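November, evening

Drove out to Lokow after lunch for the charity's winter meeting. Gunnlaugur Blöndal had the accounts ready and read them out slowly. We have $3735 in the housing fund, and the coat drive brought in 406 items.

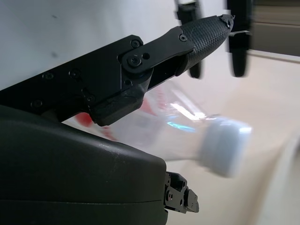
Fingertip and joint, close up.

Most of the coats went to the shelter on Kalinowski Street. They asked for men's sizes again, and for boots. I said I would call the shoe store in Tavon in the morning.

We talked a long time about the house in Draten. It has 5 bedrooms and the boiler is old. The plumber can't come until next month, so the two lads moving in will have electric heaters until then – I don't like it much, but it beats waiting. 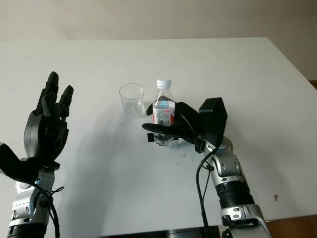 Later

Home by six. Soup and toast. I went through the names for the holiday dinner and got to 29, counting the drivers. The church hall will hold that many if we bring the long tables down from upstairs.

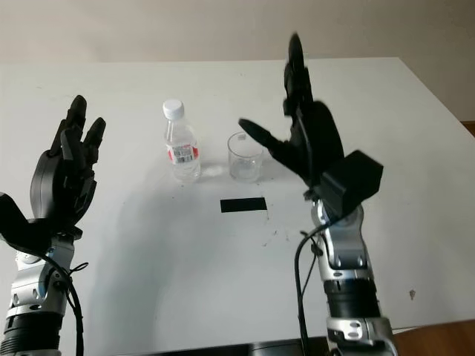
Gunnlaugur wants to do turkey. I would sooner do stew, as we can make it the day before and the oven there is slow. Left it open.

Wrote two thank-you letters and need stamps for the rest.
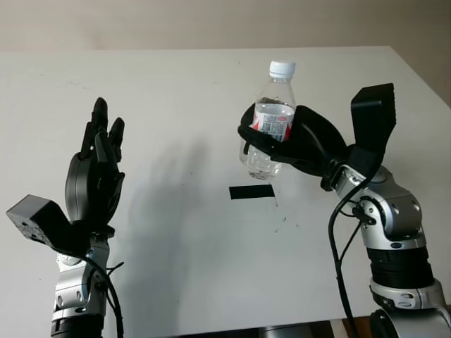
White table, two arms.

Bed at ten. Call the shoe store first thing.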